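Facilities > Lab Safety > Monthly Checks

Overview | Checklists | Reports | Contacts

Lilmont wet lab, February check
Inspector: Kerstin Wegener

1. Eyewash station – flushed three minutes, clear flow. OK.
2. Extinguisher, door side – gauge in green, tag current. OK.
3. Solvent cabinet – self-closing door sticks at the last inch. Fix by Friday.
4. Sharps bin – below fill line. OK.
5. Aisle width – 40 inches at the narrowest point, 41 by the sink. OK.
6. Bench storage – pipettes kept upright on the stand when not in use. OK.

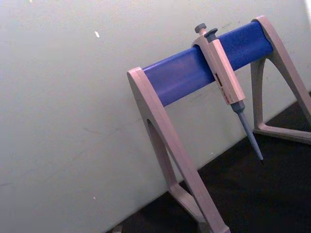
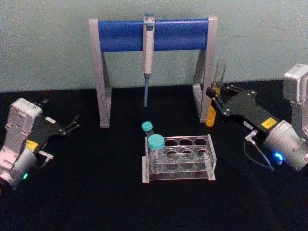 Comments

Renji Arai disagrees with item 3 and writes that the door was adjusted in the last round, that the hinge is worn, and that another adjustment will not hold. He asks for a replacement under work order 3890.

Changed to: replace hinge. Cabinet stays in use, door to be pushed shut by hand and checked at closing.

7. Power strips – one daisy chain under the Pekell incubator, removed during the check.
8. Spill kit – absorbent pads low, reorder.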